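Home Projects Reports Team Contact

Handling Rules for Shared Tabletop Work
Maximiliano Núñez, Multham project group

Our group was asked to write a short set of rules for people who work with hand-held grippers at a shared table. The draft went to the Ulteder lab in August. 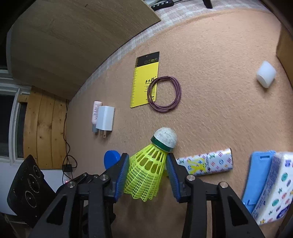
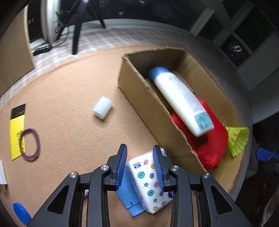
The first rule covers what must be written down before a session starts. Existing safety standards for robot cells say a lot about fences and stop buttons – they say little about a person holding the tool. We ask for a list of the objects on the table, the name of the operator and the condition of the pads. Objects are sorted by how they react to pressure. A shuttlecock skirt, like the one between the blue pads in the first picture, goes in the "deforms" class, and the operator closes slowly on it. A soft pack goes in the same class. Power adapters must be unplugged before they are placed on the table.

The second rule covers checks. Pivot screws are checked by hand every 400 grips, and a session may run up to 39 minutes before a break. Two people sign the sheet. Sepúlveda wanted a shorter limit, and we left that open for the next version.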